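11/10/22

Third forward this month of the Resholm message. You will know the one: a pharmacist in Hà, no surname, has found that a spoonful of Resholm drops in warm water clears a chest infection overnight, and the doctors have known since February and kept it quiet. By the time it reached me it had picked up two red exclamation marks and a line at the bottom saying the post had been taken down 474 times.

I wondered who had counted.

So I gave up my evening to it. The "study" people keep mentioning is a page on the Esteline site, and Esteline sells the drops. It says 2,128 people took part. Read further and it was an online form, filled in by customers after they had bought a bottle, and the question was whether they felt "more comfortable" in the past week. No comparison with anyone who took nothing. Most chesty colds clear up by themselves given a week or so, which would make plain water look pretty good on the same form.

I put all this in the group, as politely as I could manage, and went off to wash up.

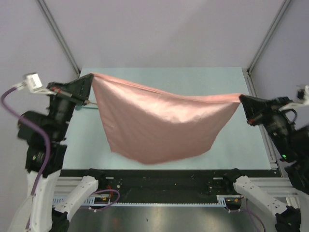

It was a natural product, came the first answer, so what harm could it do, and had I even tried it? Fair enough, I haven't. But the harm is easy to picture. Somebody with pneumonia sits at home for four days with a spoon and a bottle, waiting to feel more comfortable. I wrote that, deleted it, then wrote it again without the pneumonia.

Then a link to Stodedetti, which calls itself an independent health review. I looked for the names of the reviewers and found none. Its piece on the drops has over 300 comments underneath, a good many of them word for word the same, and the article itself matches the Esteline page down to a spelling mistake in "bronchial". Independent of what, I'd like to know.

I have emailed Esteline asking to see the form and the raw answers. I don't expect much – a discount code, probably. The pharmacist I can't trace at all. Every version of the message has the shop on a different street.

Group has gone quiet since nine. Must remember to buy cough sweets, my own throat is a bit rough.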